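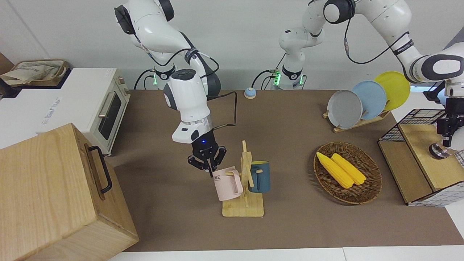 Three fingers will always beat two on thin rims, Callum Hartley wrote after the first notes went up, and the comparison should have started from there. The point is fair for mugs. It holds less well for plates, and the page now covers both.

Gripper comparison, Simdale bench

The gallery belongs to the September round of end-effector trials at Simdale. Arms, controller and table layout stayed the same throughout. Only the grippers and the finger pads were changed. Each pairing got 40 attempts per object, and an attempt counted if the object stayed in the grip for 3 seconds after lift.

Mug, rim grasp. Black three-finger gripper on the right arm, pale pink mug held by the rim next to the wooden mug tree. The handle faces the stand.

Results for this object: 37 of 40 with the Holroyd pads, against 31 with the bare fingers. All of the bare-finger losses were rotation about the rim. Closing force was left at the controller default for both sets.

Plates. A two-finger gripper did better when the plates stood upright in a rack, as the gap between neighbors leaves little room for a third finger. Colin Fothergill repeated the plate runs at Drandville with the same pads and got the same ranking.

Corn cobs. No useful difference between grippers. Pad wear was visible after 9 sessions and the pads were replaced before the mug runs.

Wrist cameras were switched off for all of the above. Fixed camera only, one calibration per session. The Flusstead controller will be tested on the same objects next, starting with the mugs.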